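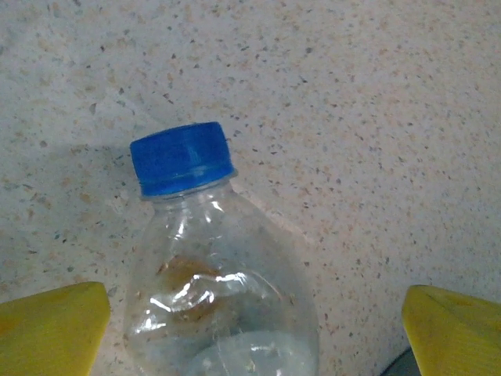
Open day at the Plulholm sorting hall

Home | Visits | Recycling | Archive | Contact
4 min read
Print this page | E-mail this page

Saturday, doors at nine. Got there late, parking was a mess, missed the welcome talk. Coffee from an urn, 50 cents in a jar.

Plulholm runs the hall for the whole Medina side of the county. Bottles mostly, some cans. Glass goes elsewhere -- to Romow, by truck. First stop was the drinks bottle table. They want them empty, cap back on. Used to be caps off, which is what I still do at home, so that's me told. A loose cap falls through the screens and gets swept up with the grit. The ring on the neck can stay put, it floats off with the cap plastic in the wash tank.

Crushing is fine too. A dent or two, no problem. Stamped completely flat is worse, they slide along the belt like paper and end up in the paper.

Next stop, labels. More interesting then I expected. A clear bottle is worth more than a colored one, but a big wraparound label can make a clear one read as colored, and off it goes in the wrong bale. Green is the usual trouble. Imported drinks come through here as well, labels in Chinese, other alphabets, doesn't matter to anyone, only the plastic and the color count.
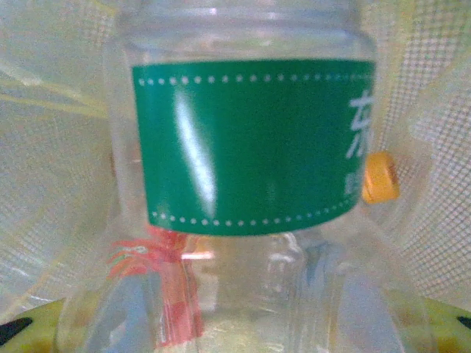
Do you have to peel the label off before you put a bottle out? There's no need, the hot wash takes off the label and most of the glue. If it comes away easily in one pull, fine, put it in the trash.

After that the baling floor, from behind a rail. Loud. Ear plugs handed out, one size, too big for kids. A bale goes 200 kilos and they stack them 3 high by the back door. 1523 bales last year, it's chalked up on a board by the office. The truck to Savmont takes them for flake. Would have liked to see the wash line but that's at Savmont and not open to visitors.

Last part was the gift table (pencils, a tote bag), then rain.
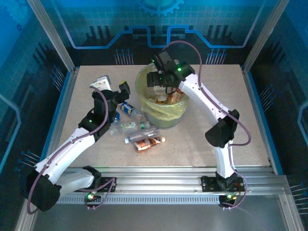 A reader from Medina wrote in to say that the caps rule is different over there, the blue bin leaflet still says caps off, and she would like one answer for the whole county before she retrains her family agian. Fair point. I asked at the desk on the way out and was told the new leaflet is at the printer.

Practical stuff. Free entry, closed shoes only, no strollers past the rail. Restrooms by the office. The floor slopes near the baler so watch your step. Next open day is in April -- go early, the tours fill up by ten.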